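Intro to Small Business Pricing
Handout 6: What Things Cost and What People Pay
Revised Dec 27, 2023

Last week we left Bramby, our gift shop in the town of Clorodari, with a full stockroom and an owner who set prices by squinting. This week we give the owner a calculator.

Start with unit cost. Take everything you spent to get the goods onto the shelf, freight included, and divide by the number of goods. People love to forget freight. Freight does not forget them.

Then comes markup, which half of you mixed up with margin on the quiz. Markup is profit as a share of cost. Margin is profit as a share of price. Buy a lamp for $85, sell it for $100, and your margin is 15 percent. Your markup is a bit under 18. Same lamp, same $15, and a surprising amount of shouting between partners.
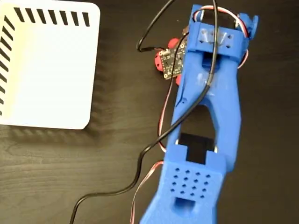
Fig. 6.1. Blue plastic part on a dark wooden table.

Fixed costs are the ones that show up whether you sell anything or not: rent, insurance, the sign out front. Variable costs rise with each sale. Wages sit somewhere in between, depending on how honest you are about sending people home early.

To find the break-even point, divide fixed costs by what each sale leaves over after its own variable cost. Bramby's fixed costs in November came to $1,987, and each sale left $14. The division gives 141.9, and since you can't sell nine tenths of a candle, the shop needed 142 sales before it made a dime. 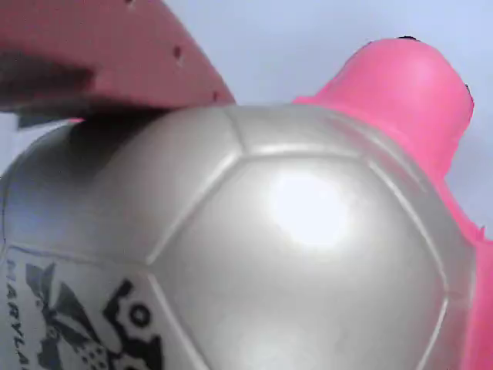

Does a shop that passes its break-even point have cash in the bank?
It may not. Profit is counted when the sale is made, but the customer may pay later, and the money could already be tied up in new stock.

Discounts are next. Cut that $100 lamp by 10 percent and you have given away two thirds of your profit on it. You would need to sell three lamps to earn what one used to bring in. Put that on the window in big red letters.

For next time: read the Palomino case and work out the break-even point with and without the delivery van. Show your steps.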